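Repeat prescription keeps going to the wrong chemist – how do I change it?

Asked by Sheena Hepburn
March 24, 2026

Moved house in January and registered with the Batlow practice, all fine. But my repeat keeps getting sent to the Zimlow pharmacy near my old place, which is two buses away. Have told reception twice. Third time it's happened now. I've got 4 days of tablets left and work shifts so can't hang on the phone all morning. Is there a way to do this myself or does it have to be the surgery?? 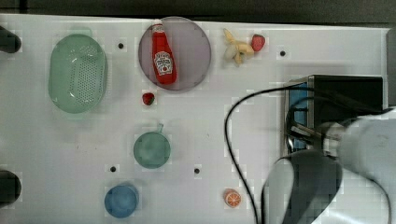

Also is it one change for everything or do I have to do each medicine seperately? My inhaler is on a different date to the tablets, just to make life fun.

3 answers

Lucimara Brito
It's called your nominated pharmacy. You can change it yourself if you use the app – look under prescriptions, pick the new one, save. Or walk into the chemist you want and ask them to set it, took me two minutes at Henríquez on the high street. Covers all your repeats, inhaler included. Anything already sent won't move on its own though. Ring Zimlow and ask them to release it back, then the new chemist can pull it down. Do that bit today with only 4 days left. If they've already made it up you may just have to go and fetch it this once, sorry.

And if you do run short, ask the pharmacist about an emergency supply. They can often help, depends what the tablets are.

Clusamness
Same thing happend to me. Reception said done, it wasn't. Put it in writing, they have a form at the desk.

batlow_resident499
Change surgery lol. There's 4,000 of us on that list and the phones are hopeless. Didn't know you could do it at the chemist tbh, will try that for my mum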